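Greifpraktikum Trilau

Das Greifpraktikum Trilau (Kurzform: GPT-L, intern meist nur »Greifpraktikum«) ist eine einsemestrige Lehrveranstaltung zur Handhabungsrobotik am Technikum Trilau. Es richtet sich an Studierende des fünften Semesters der Studiengänge Mechatronik und Angewandte Informatik. Gegenstand ist die Programmierung, Kalibrierung und Auswertung einfacher Greif- und Ablegeaufgaben an einem Roboterarm mit Parallelgreifer. Den Abschluss bildet ein interner Leistungsvergleich, der Dasthorpe-Lauf.

Geschichte

Das Praktikum ging aus einer Wahlübung zur Bahnplanung hervor, die ausschließlich in der Simulation stattfand. Auf Betreiben von Morena Russo wurde die Übung in eine Laborveranstaltung umgewandelt. Die Simulationsaufgaben blieben als Vorleistung erhalten und müssen vor dem ersten Labortermin abgegeben werden. Die Zahl der Teilnehmenden ist auf 11 Zweiergruppen begrenzt. Seit Einführung der Laborform haben 222 Studierende das Praktikum abgeschlossen.

Die Bezeichnung des Abschlusslaufs geht auf das Gebäude Dasthorpe zurück, in dem die ersten beiden Durchgänge stattfanden. Nach dem Umzug in die heutige Halle wurde der Name beibehalten.

Aufbau

Der Arbeitsplatz besteht aus einer langen Holzwerkbank, über der der Arm arbeitet. Am Arm ist ein Parallelgreifer mit zwei Fingern angebracht. Ein kleiner Kamerasensor sitzt seitlich an einem Gelenkausleger. Rechts neben der Werkbank steht eine Lochrasterplatte mit Klemmen. Die Stellung des Auslegers wird zu Beginn jedes Labortermins mit einer Kalibrieraufnahme geprüft. Weicht sie von der Referenz ab, ist die Hand-Auge-Kalibrierung zu wiederholen.

Als Zielgefäß dient in den Grundaufgaben eine schwarze Schale. Ihre matte Oberfläche liefert kaum Glanzlichter, erschwert jedoch die Bestimmung der Innentiefe, weshalb der Rand als Bezugsgröße verwendet wird. Die Werkbank dagegen spiegelt die Deckenbeleuchtung. Die Segmentierung muss mit diesen Reflexen umgehen; ein Abdecken der Tischfläche ist nach der Praktikumsordnung unzulässig.

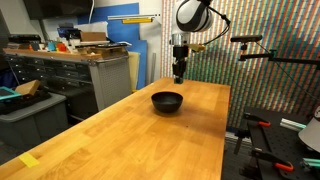

Morena Russo wandte gegen eine frühere Fassung der Ordnung ein, die Gruppen verbrächten zu viel Zeit mit der Bahnplanung und zu wenig mit der Frage, woran ein Fehlgriff überhaupt zu erkennen sei. Ein Protokoll ohne Fehlerklassen sei für die nachfolgende Gruppe wertlos. Die Fehlerklassifikation ist seither Pflichtbestandteil jedes Protokolls.

Software

Verwendet wird die hauseigene Ablaufumgebung Tristwood. Sie kapselt die Ansteuerung von Arm und Greifer und stellt den Gruppen einen Zustandsautomaten bereit, dessen Übergänge selbst zu implementieren sind. Die Bildverarbeitung ist nicht Teil von Tristwood und wird von jeder Gruppe eigenständig angebunden. Kraftgrenzen und Arbeitsraum sind fest hinterlegt und können von Studierenden nicht geändert werden.

Alle Läufe werden mit Zeitstempel, Gelenkwinkeln und Greiferöffnung aufgezeichnet. Der Bestand umfasst über 2000 Läufe und steht späteren Jahrgängen zur Auswertung offen -- allerdings nur in anonymisierter Form. Läufe aus der Zeit vor der Einführung der Fehlerklassen sind gesondert gekennzeichnet.

Aufgaben

Das Praktikum gliedert sich in 5 Aufgabenblöcke:

Block 1: Kalibrierung von Kamera und Greiferkoordinaten
Block 2: Anfahren einer vorgegebenen Position über der Tischfläche
Block 3: Greifen eines Würfels aus bekannter Lage
Block 4: Greifen aus unbekannter Lage und Ablegen in der Schale
Block 5: Wiederholung von Block 4 mit versetzter Schale

In den Blöcken 4 und 5 werden Würfel und Schale durch die Aufsicht platziert. Der Abstand zwischen beiden ist so zu wählen, dass der geöffnete Greifer den Schalenrand beim Zugriff nicht berührt. Ein Kontakt mit dem Rand gilt als Fehler der Klasse B, auch wenn der Würfel anschließend korrekt abgelegt wird. Klasse A bezeichnet den Verlust des Würfels nach dem Anheben, Klasse C einen Abbruch durch die Ablaufumgebung.
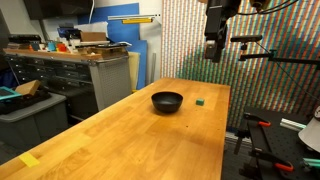 Schale und türkisgrüner Würfel auf der Werkbank, oben der Greifer

Dasthorpe-Lauf

Der Abschlusslauf findet im November statt. Jede Gruppe führt Block 5 mehrfach hintereinander aus, ohne zwischen den Versuchen in den Programmcode einzugreifen. Gewertet wird zuerst die Zahl der fehlerfreien Ablagen, bei Gleichstand die Gesamtdauer. Die bestplatzierte Gruppe erhält den Georgiou-Preis, der mit einem Laborzugang für das Folgesemester verbunden ist. Auf die Modulnote hat die Platzierung keinen Einfluss.

Bewertung

Die Modulnote setzt sich aus den Protokollen und einem Abschlussgespräch zusammen. Nicht bestandene Blöcke können einmal wiederholt werden. Für Block 1 gilt eine Ausnahme -- er muss vor Beginn von Block 2 bestanden sein.

Siehe auch

Tristwood (Ablaufumgebung)
Georgiou-Preis
Hand-Auge-Kalibrierung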